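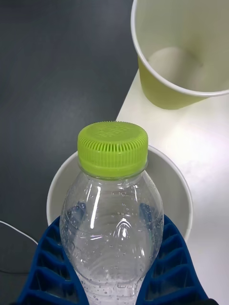
Arkness Hurnton Hot Water Urn, 8 Quart

In stock at the Ham warehouse
Updated March 12, 2019

Plain hot water urn for break rooms, church halls, job trailers, waiting rooms. Fill it, plug it in, set the dial, leave it. No pump, no app, no filter to buy. Replaces the old Hurnton with the glass gauge — same footprint, same lid, new tap.

Quick specs

Capacity: 8 quarts to the fill line
Top temperature: 200 degrees F
Body: brushed stainless, double wall
Lid: twist lock, steam vent at the back
Tap: lever, self closing, can be locked open for filling pots
Power: ordinary grounded wall outlet, own circuit if you can manage it
Warranty: two years, parts and labor
Color: steel with black handles. That's the only one. We get asked.

What's in the box

Urn, lid, power cord, drip tray, spare tap washer, one-page sheet. The sheet is in English only for now, Spanish is with the printer.

What's changed on this one

The tap. Old one dripped after a couple years of hard use and everbody knew it. New one is a heavier lever with a silicone seat you can pull out by hand. Gyu-bin Oh in our service shop had been fitting something close to it on repairs since July and the factory finally picked it up. Old urns can take the new tap, part is listed further down.

The dial has real numbers on it now instead of low/med/high. Tea people will care. Coffee people, set it to the top and forget it.

Cord comes off. Wraps around the base for storage, or toss it in a drawer.

Handles stay cooler than before but still get warm if the urn has been at the top setting all morning. Use a towel.

Using it

Rinse first. Fill, dump, fill again. There's a light factory oil on the inside wall, harmless but you'll taste it.

Fill to the line and no higher. Over the line it spits out the vent, and the vent faces back, so that's your wall getting wet.

Lid on before power. Green light means it's at temperature, amber means it's still working on it. From cold tap water give it a good while — start it before you set the chairs out, not after.

Don't run it dry. There's a cutoff that will save it, but then you have to wait for it to cool and push the reset button on the bottom, with a pen or similar. Small button. Left of the feet.

Water only. No cider, no soup, no cocoa, no milk. We've had all four come back. Not covered.

Where to put it

Flat, level, solid. Leave a hand's width behind it for steam. Keep it back from the table edge and run the cord where no one walks. If there are kids in the room put it on the kitchen side of the pass-through and have an adult pour.

Height matters more than people think. Regular table height is right for most folks, a bar-height counter puts the lid up at eye level and makes refilling a pain. Wipe the surface dry before you set it down, the rubber feet grip a lot better.

Cups and such on a seperate table if you have one. Keeps the line moving. People fill, then step over and fuss with sugar somewhere else.
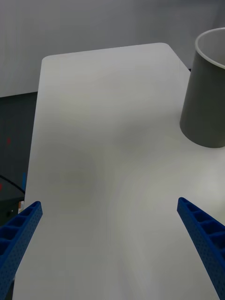 Gray cup on a white tabletop.

Cups: for anything this hot use a double wall paper cup or a regular mug. Thin cold-drink cups go soft and people drop them. We don't sell cups on their own, the Henholm shop does, ask for the hot kind.

Cleaning

Unplug. Let it cool. Drain through the tap, tip out the rest. Wipe inside with a soft cloth. No steel wool, no bleach, no dishwasher. The lid can be washed in the sink.

Scale: if your water's hard you'll see white crust on the floor of the tank inside a few weeks. Half white vinegar, half water, fill to cover the crust, heat it to the middle of the dial, let it sit an hour, drain, rinse twice. Do it before it gets thick. Thick scale makes the urn slow and noisy and the shop can't always get it off.

Tap seat: pull the lever straight up, seat comes out with it. Rinse, push back in. If it drips after that, use the spare washer. If it still drips, call.

Parts we keep

Tap, complete, fits old and new Hurnton
Silicone seat
Washer pack
Lid with vent
Drip tray
Cord, detachable, new model only
Feet, set

Glass gauge for the old model is gone. We had a few left at Henholm and they went. Sorry.

Renting

Same urn is on the rental list. Day or week. Comes clean, send it back clean and drained please — a full urn in the back of a van is a bad time for the next driver. Dong-geon Koo does rental bookings out of Ham. Orders of more than two units, give him some notice.

Questions we get

Can I leave it on overnight? We wouldn't. It's built for a day of use with people around.

Will it make coffee? No basket. Hot water only. Use it with pour-over or instant or tea bags. The percolator is a different listing.

Is 200 degrees a boil? No, just under. Fine for black tea. Some customers want a rolling boil and this isn't that.

Can I use it outside? Under cover, on a proper outdoor outlet, sure. Wind slows it down a lot.

Does it beep? No.

Can I top it off while it's hot? Yes. Slowly, lid off, face back. Amber light will come on and the water will run cooler for a bit.

From customers

"Got two for the senior lunch. Tap is much better than the old ones, had one of those for years. Wish the cord was longer." — Anitha Rao

"Does the job. Took longer to heat than I expected the first time but I'd filled it from the garden tap in winter so." — Aslak Aasen

"Lid was stiff out of the box. Loosened up after a week. No complaints since, we run it every morning in the shop." — Woo-jin Myung

On the cord: it's short on purpose. Don't use a light extension cord with this, it'll get hot. If you have to have one, get a heavy duty grounded one and keep it uncoiled.

Shipping and pickup

Pickup at Ham or Henholm, call first for Henholm, they don't always have one on the shelf. Shipping is ground only. Boxed weight is on the invoice. Keep the box till you've run it once, returns need the orginal packing and the foam.

Returns: unused, 30 days. Used, warranty only. Dents from shipping, take a picture before you unpack the rest and send it to us the same day.

Related

Arkness percolator, Arkness drip tray (large), descaler packets, urn cart with locking casters (back ordered)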